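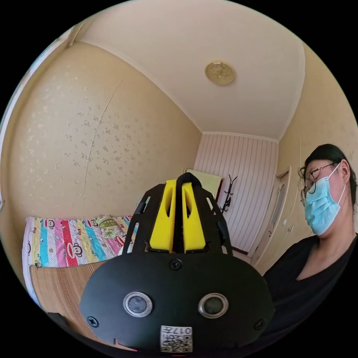 Keep the mat on until the end of August, Olesia Derkach wrote under the last gallery, and then roll it with the smooth side in, and please, please stop ironing the quilt over the monkeys!

I have taken the first part to heart, Olesia, and I will try with the second (old habits). This page of the house gallery belongs to the small bedroom entirely, and I have let myself go on a bit more than I usually do. Get yourself something to drink.

**The small bedroom, Rillport, 3/7/22**

The small room at the back, with the cream wallpaper down one side and the pink and white stripes across the end, and the monkeys on the bed, as ever.

## The quilt

I'll begin there because the letters always do. It's a striped one, pink and red and turquoise and yellow and white, with cartoon monkey faces and bits of small lettering printed on it, and it is easily the loudest thing we own. I bought it at Valska, the bedding shop that used to be down by the ferry steps, on a day when I had gone in for plain white pillowcases and nothing else. There was a perfectly sensible gray one folded right beside it. I carried the gray one all the way up to the counter, looked at it for a while, and went back.

It has been to the laundromat more times than I could tell you, it has been a tent and a picnic blanket, and one winter it spent a week over a drafty window. It's thin, so it suits the warmer half of the year, and in the cold months we put a wool blanket on top and the monkeys disappear until spring. My sister says a room this size ought to have calm colors on the bed. Her own guest room is all oatmeal and very lovely, and when she comes to stay with us she asks for this one.

About the ironing: I only do the stripes at the edge, Olesia, and I go around the faces as best I can.

## The mat

You can see the edge of it hanging out below the quilt, tan and finely ridged. It's woven bamboo, and if you have never slept on one in a hot spell I don't know how to convince you except to say try it for one night. We lay it straight over the sheet and let it hang down a little at the side, and anyone who feels chilly toward morning pulls the quilt up.

Ours is 80 inches long, which took some hunting. The first one I ordered came up short and left your heels on bare sheet, and that is a surprisingly annoying thing at three in the morning. I wipe it with a barely damp cloth and a drop of vinegar, then stand it up in the hallway with the windows open. Don't put it in full sun. I did that with the short one and it got brittle along the fold, and every so often it would grab a thread of somebody's pajamas.

The pillow with the light green and cream print came from a different set altogether. I think it gets along with the wallpaper, and I like having one quiet thing up there with all those grinning faces.

## The walls

The cream paper has a scattering of little pale flowers, small enough that visitors don't always notice them until they've slept here. There's a seam running down the middle of it, and yes, I know. I hung that wall myself over 2 evenings with a borrowed table and a very old brush, and the second length went up when I was tired and wanted my supper. I used to stand a tall plant there to hide it. The plant didn't care for the spot, so now the seam is simply part of the room and I've grown fond of it, the way you do with a chipped mug.

The back wall is the one with the vertical stripes, pale pink and white paneling, with the yellow-green board standing against it. I went back and forth over whether pink stripes next to cream flowers would be too much. I even taped up samples from Ratirico and left them there so long that the tape took a bit of paint off. In the end I went with what I liked at breakfast time, because that's when I'm most often in there, opening up and shaking out the bedding. The stripes make the end of the room feel taller to me. My brother-in-law can't see it at all.

## The light

The round cream-colored one on the ceiling, with the gold-toned ornament in the middle, is Ntuli's doing. Ntuli is the secondhand place behind the post office, and if you're ever in Rillport do go in, even if you only want to warm up. I'd been looking for something that sat close to the ceiling, as anything on a chain would be at forehead height for the taller members of this family. The gold center is a touch grander than the rest of the room deserves, and I wouldn't change it for anything. It does collect dust around the fancy bits. An old soft toothbrush gets in there nicely.

The thin molding where the walls meet the ceiling was here when we came. I've only painted it, and dripped on the carpet while doing so.

## The coat rack

Black, standing, with curved hooks, and worth every cent in a room where there's no space to swing a wardrobe door. I measured the free stretch along that wall at 61 inches and spent a whole spring trying to talk myself into a narrow closet before I gave up and brought the rack in from the hall. Robes and bags go on it, and the jacket you'll want again tomorrow. Heavy winter coats go elsewhere, because it leans if you load one side (ask me how I know).

## Odds and ends from your notes

For the reader with the 200-year-old cottage and the wobbly plaster: I would go for paneling on the worst wall and paper on the best one, and paper over nothing that feels soft when you press it.

To the two of you who wanted the quilt pattern, I'm sorry, it came ready made and I've never seen it for sale since. If either of you spots another one, even a tatty one, write to me before you write to anyone else. Ours is getting thin in the turquoise.

The kitchen shelves get the next page, once I've finished washing the jars.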